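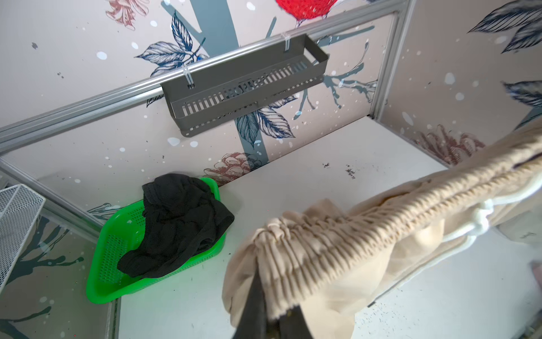 February, load-in, second night at Bresthorpe

Doors held 20 minutes. The cause was the Brarnik at monitor position, which came up with last night's show file instead of the one I saved this afternoon. I had saved to the internal drive and it boots from the stick. Copied the file across, rebooted, lost the in-ear sends on the second boot, got them back on the third. Américo kept the walk-in music going from the house desk and didn't ask me anything until it was over, for which I was grateful.

Soundcheck before that was clean. We got the band at 4:15, drums first. The floor tom still rings when the bass amp is up. Prasetyo has moved the mic twice and I have now notched it at the desk, narrow, 4 dB down, and will leave it alone. He wants to try the other head tomorrow. Kick is fine. Snare bottom was out of polarity again because somebody rebuilt the snake from the old patch sheet, the one that should have been thrown away in the last town. I have thrown it away.

The room: long and low with a balcony that starts too early. Under the balcony you lose everything above 2000 Hz, and no amount of top from the mains brings it back. The house has delay speakers under there and the previous engineer had them switched off. I turned them on, timed them to the mains from the center aisle, then pulled them back 3 dB so they stopped calling attention to themselves. Carleen walked it with me and stood in the back row with the talkback radio. Her report was that the words were clear and the piano was dull. I agree about the piano. It is their upright and the lid has to stay shut for sightlines, so the mics are in through the bottom panel, and it sounds like a piano with its mics in through the bottom panel.

There is a build-up at 1000 Hz on the lead vocal when she steps forward of the wedges. Small cut on the wedge mix, nothing on the mains. She stepped forward for the whole second half, so I was glad of it.

Show itself went without a stop. Opening act, Pestix, did six songs on nine channels and were off in good time. They carry their own vocal mics and label everything, including the spare cable. Headliner ran long by one encore. The quiet song with only guitar and voice was the best thing in the set from where I stood, though the air handling was audible through all of it. I had asked for the fans to go to low at that point. The building controls are in an office that locks at six, and Goh, who are contracted for the plant, want a day's notice. Notice given for tomorrow.

Ningsih's lighting dimmers are putting a buzz into the bass DI. Present at half, gone at full, gone at zero. Lifted the ground, no change. Moved the DI power to the audio supply on stage left and it dropped to where you need headphones to find it. I would still like the dimmer feed away from the snake, which means running it behind the riser. She has the cable for it, 2 lengths, and will do it before the band comes in.

Load-out was none, as we are here again tomorrow. Covers on both desks, radio mic batteries in the charger, stage power off at the wall.

Ivana settled with the house and says the second night is selling better than the first did. More people under the balcony, then. I may bring the delays up 1 dB.

To do: save to the stick AND the drive. New tape on the stage box. Ask about the fans again at noon — in person.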